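Print this article
E-mail this article

4. Kitchen Trials

4.1 Task selection

The chores in this part of the study were picked from a list drawn up by Huguette Rolland after visits to homes in Closham and Widstead. She asked people which kitchen jobs they would hand over first. Most named clearing up after a meal, and a smaller group named setting out food. Cooking came up less often than we expected, and few people wanted a machine near a hot pan. We kept two chores for the trials reported here: moving soft items onto a plate, and putting a bowl back where it had been found.

Both chores are easy for a child of five. Neither calls for strength or speed. They do call for a fair amount of looking, since the same counter is never laid out quite the same way twice, and they call for a hand that can close on something soft without pushing it across the board.

4.2 Procedure

The Sadik controller was used without changes from Section 3. Each run began with a spoken request and ended when the controller reported that it was done or when the operator stopped it. Dorian Carré ran the trials and Relu Oprea scored them later from video, without seeing the controller's own report. A run counted as a success only if every item named in the request ended up where it was supposed to be and nothing else on the counter had been knocked over. Moving another object by less than the width of a hand was noted but not counted against the run.

We carried out 67 runs of the plate chore. Of these, 51 were scored as successes. The bowl chore was tried 30 times under the same rules, and its results are given in Section 4.4. Runs stopped by the operator were scored as failures, even when the stop was made out of caution.

4.3 Soft items and crowded counters

Earlier work in our group, led by Pascal Lemaire, used hard plastic blocks on a bare table. Success rates there were high, and they told us little about kitchens. A block has flat sides and looks much the same from any direction. A soft toy has loose parts, and its outline changes each time it is put down. Figure 2 gives one layout from the plate chore.
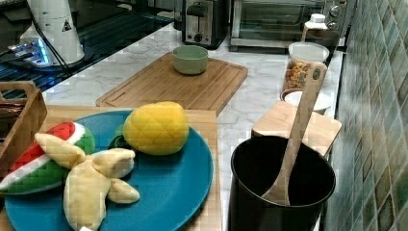

Figure 2. Plush fruit on a plate, with kitchen items left on the counter.

Grasp planning on soft objects went wrong in two main ways. In the first, the planner chose a thin part of the object as if it were the body. The banana was the worst case, with peel flaps that splay out from the center, and the planner often aimed for a flap. The pineapple, a plain oval apart from its leafy crown, gave much less trouble. In the second kind of failure, two items lying against each other were taken as one. The banana overlapping the watermelon slice in Figure 2 is the sort of contact that caused this, and asking for either fruit by name did not always help.

Clutter mattered less than we had thought it would. Tall items near the edge of the work area, such as utensil holders, made the arm take longer paths but led to few failures. Shiny wall tiles were a bigger problem. Reflections produced false depth readings along the wall side of the counter, and the planner then treated open space as blocked. Špela Petek wrote a filter that removed most of these readings. It was added after the October runs and is not part of the results given above.

4.4 Returning the bowl

The bowl chore was scored as a success in 2 of the 30 runs. In nearly all the others the bowl was picked up cleanly and put down in the wrong place. The controller keeps no lasting record of where an object was before it was moved, and the Kostiuk memory module we had planned to use for this was not ready in time. We report the result as it stands. On present evidence the controller can be trusted to lay soft items on a plate while a person is watching, and it is not ready to tidy a kitchen alone.

Print this article
E-mail this article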